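Gudar open day recordings: README

Simulated runs recorded for the Skavico open day in April, at the Holroyd building. Visitors stood at a screen, picked a task and drove the robot with a pair of hand controllers. The runs were saved and are released with this card.

Contents

3,379 episodes in 11 archives, one archive per room layout. Each episode holds the head view, joint positions for both arms, gripper state and the task text. Episodes that were stopped early are kept and marked "aborted" in the index file.

There are 8 task types. All of them are done by one two-armed robot at a piece of furniture: a desk, a shelf or a low table.
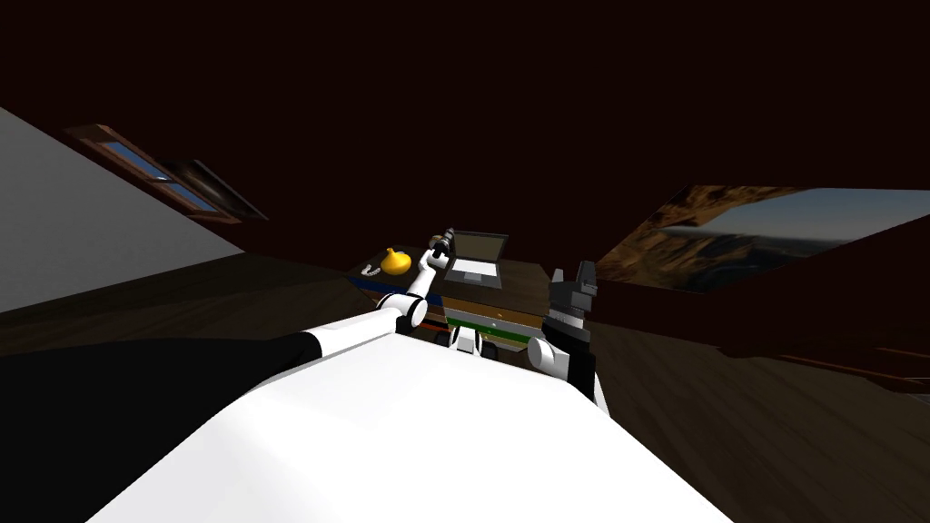
Task text was written by us before the day and shown to the visitor as a single line. It names objects in plain words, with a colour if that helps to tell them apart. In the desk layout the yellow vase and the open laptop are named this way, and the drawers go by the colour of their fronts, so "the green drawer" and "the blue drawer" are both valid targets. Spelling is British throughout.

Simulator

Rooms were built in Wukonano, version 9. Older versions load the files but get the drawer friction wrong. Lighting is fixed within each layout. Wall pictures and windows are for looks only and have no collision shape.

Known problems

Most visitors had never driven a robot before, and it shows. Expect long pauses, wandering arms and a good many dropped objects. Over a third of the aborted episodes come from the first hour, when the left controller was badly set up. We fixed it at 11:40 and the index has a column for before and after.

No sound, names or faces of visitors were recorded.

Use

Free for research and teaching. Please cite as "Gudar open day recordings, Skavico". Faults can be reported through the issues page.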